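Wadham 900 Continuous Lighting Kit for Portrait and Editorial Shoots

Item 3325 – Studio and Location Lighting

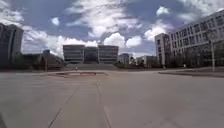
The Wadham 900 is a two-head continuous lighting kit intended for fashion editorials, cast portraits, press junkets and commercial shoots in which performers are photographed and filmed during the same session. Because the light remains on throughout, stills and behind-the-scenes video may be recorded without a change of equipment, and the subject is not interrupted by flash.

The kit is supplied by Dinari to production companies, talent agencies, magazines and teaching studios. It is available for purchase or for hire by the day or week. Hire customers must hold an active account and provide proof of equipment insurance before collection.

Light output and color

Each head draws 900 watts at full power and may be dimmed from the rear panel or from the handheld remote. Color temperature is adjustable from warm to daylight settings. Skin tones remain consistent across the dimming range, which reduces the amount of correction needed when a series of portraits is prepared for print. Customers who intend to match the Wadham 900 to existing studio fixtures are advised to carry out a camera test before the day of the shoot.

Noise

The cooling fan has two modes. Standard mode is recommended for still photography. Quiet mode limits output to 69 percent of full power and is suitable for interviews and other work with live sound. The selected mode is kept in memory when the head is switched off.

What is included

Two Wadham 900 heads with protective caps
Two power supplies with locking cables
Two Holub air-cushioned stands
One large octagonal softbox with inner and outer diffusion
One strip softbox with fabric grid
One handheld remote with batteries
One wheeled hard case
Printed operating guide

Sandbags, extension cables and battery packs are not included and should be ordered separately. Stands used outdoors must be weighted at all times. The heads are not weatherproof and may not be operated in rain, with or without a cover.

Use with performers

When two or more performers are posed together, the octagonal softbox is normally placed as the main source and the strip softbox is used to separate hair and shoulders from the background. The manufacturer recommends a brief rest between long setups, as continuous light may cause discomfort to the eyes. Makeup artists should be informed of the color setting in use so that the dressing room lights can be set to match.

Customer comment

"We used the kit for the full cast gallery of Hirnholm, which meant 143 approved portraits and a short promotional film," said Jennylyn Bautista, unit stills photographer. "The actors could see the light they were working in, and we did not have to reset between the stills and the video. I would ask for a longer remote range – otherwise we had no complaints."

Specifications

Power draw: 900 W per head
Dimming: 0 to 100 percent, flicker-free
Control: rear panel, handheld remote
Mount: Wadham bayonet
Warranty: two years, parts and labor

Service and support

Repairs are carried out in the Dinari workshop under the supervision of Aigars Rebane. Items returned for service must be accompanied by a completed return form and the original proof of purchase. Softboxes, grids and cables are treated as consumable parts and are excluded from the warranty.

Hire reservations for February are now being accepted. Inquiries regarding hire should be directed to Josué Rezende, and inquiries regarding purchase, trade accounts and educational pricing to Eduardo Enriquez. Equipment may be collected from 8:30 a.m. and must be returned by 5:00 p.m. on the final day of hire.

Related items

Wadham Battery Pack
Holub Boom Arm with Counterweight
Wadham Replacement Diffusion Set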